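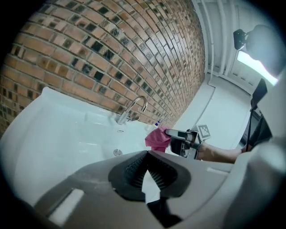

We moved from Undton to Pullance in February, and the thing I misjudged was the drive. On the map it looked like one long day. It took two, and the second one started at 5 in the morning.

The movers quoted us a price I didn't like, so we sold most of the furniture and took what fit in the Honda and a small rented trailer. I had never towed anything before. The car is rated for it, but it feels every pound on a hill. I kept it under 60 and let everyone pass.

We had planned to stop for the night at 400 miles. We got as far as Drodell, which is 93 short of that, and quit there when the sleet started. The motel had one room left and a parking lot too small for the trailer, so I left it across the road behind a gas station and went out twice to look at it. It was fine both times.
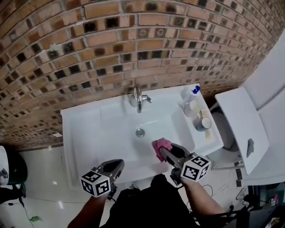

The money part, for anyone planning the same thing. The trailer was $600 with the one-way fee. Gas and the motel together came to another $600, more than I had written down, mostly due to the mileage we got while towing. It was still a lot less than the movers.

What I would do differently is pack the trailer the day before and drive it around the block. We loaded it the same morning, too much weight went in the back, and it swayed until we pulled over and moved the boxes of books up front. That cost us an hour on the shoulder of an on-ramp with a flashlight.

I would also keep the coffee maker in the car. Ours was in the first box we loaded, so it was the last one out.

The new place is smaller and the rent is lower. The kitchen boxes are done. The books are still in the hall, and I need to buy shelves before they can go anywhere. I'll write about the job next time.

Contact | Copyright, all rights reserved | Back to top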